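Folding by the hundred: a morning at the Kostthorpe linen hire

The owner of Vasseur started hiring out table linen from a spare bedroom in Kostthorpe. The firm now has a unit on the edge of Pleduldale and sends cloths to weddings and village halls as far as the coast.

"I had 10 cloths and a borrowed iron," she says. "The first booking was a christening and I was up until two in the morning getting candle wax out."

Wax is still the thing she gets asked about most. Her advice is to leave it alone until it is hard, lift off what you can with a blunt knife, then press through brown paper. Red wine worries her less. "People throw salt on it and rub. Cold water, straight away, and don't rub. I'd rather have it back with the stain untouched." 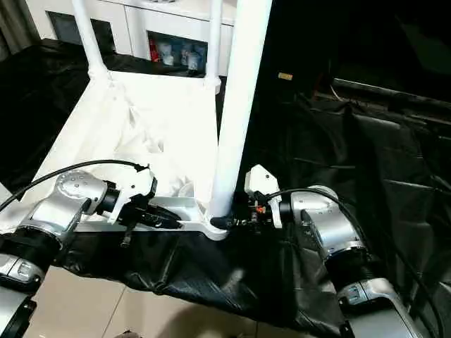

April is when the bookings pick up, and a large wedding can take up to 100 cloths. She checks every one for pulled threads before it goes out. Anything with a hole is cut down for napkins, and what is left over goes for rags.

She has no time for polyester. "It looks fine at first and then it goes grey. Cotton you can boil." Most of her stock comes from the Lalterano mill, whose cloth she says keeps its shape if the first wash is a cool one. She gets five years out of a good one.

I asked what she would tell someone starting now. "Charge a deposit. And buy white. Every year there's a colour everybody wants and the next year it sits on the shelf."

Vasseur is taking bookings for the spring.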